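Buying grippers on a budget: a quick chat with Nerys Gethin
May 17, 2020

Caught Nerys Gethin between calls. She does the purchasing at Jurham, which means she signs for every gripper, cable and spare finger pad, and gets the grief when one doesn't turn up.

First thing, the budget. Went in asking for 5 hand-held units, came out with four. "Fabian Ammann did the original costing and left out spares. Completely. So one unit got traded for a box of pads and I'd make that trade again."

Pads are $800 a year on the new plan. Sounds like a lot? "Not if you've watched them wear. Llinos Pritchard keeps a log, pad by pad. I used to think it was overkill. Now it's the only bit of the spreadsheet I trust."

They got two quotes, Daltdale and Jenkins. Daltdale was cheaper on the unit, dearer on freight, and wouldnt commit to a lead time. Jenkins got the order. Any regrets? "Ask me in July."

On arms, she's holding off. Hand-helds first, get people used to picking up real things at a real table, then look at what an arm would need to do. "Su-chen Au wants an arm tomorrow. Fair enough, she's the one with sore wrists. But I haven't got a line for it, and I'm not raiding the cable money again."

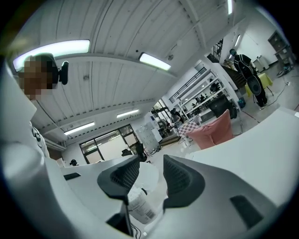 Hand-held gripper at the table, with a labelled white container at the fingers.

Cable money? She laughs. Power boards, cable covers, labels, the boring stuff. "Nobody budgets for it and then it's half my recepits."

Advice for a smaller outfit: buy one unit, use it till something wears out, then write the order. And get freight in the quote. She said that twice.

Then her phone went, Jenkins, about the pads.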